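Does wool keep you warm?

People say a woolly hat "gives you heat". Does it? I doubt it. Put a thermometer inside a hat on a shelf, wait 15 minutes and look. It will say the same as the room.

So what is the hat doing? Knitting is one long thread pulled into loops, and between the loops there is air. Air that can't move about is slow to let heat through. The warmth is yours - the knitting just helps you hang on to it.
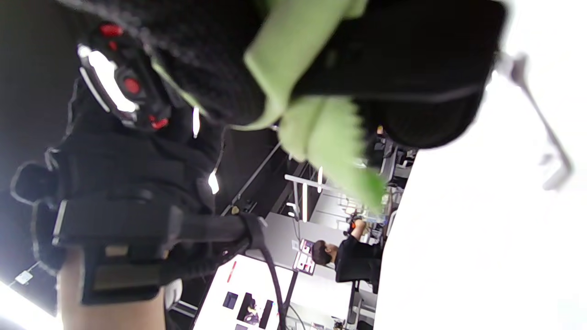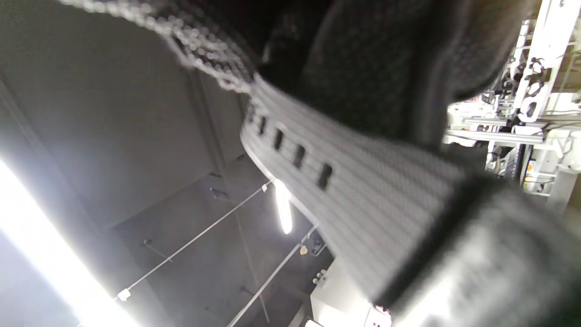
Black knitting in both, and a fuzzy green piece in the first.

Some people will also tell you that thicker is always warmer. Don't believe them yet. Blow through a chunky scarf with big loops, then through a thin, tight sock. Which one lets more air past? Ilir Bošković tried it with 7 scarves, and the fattest one was the draughtiest. Try it with yours and see if he's right.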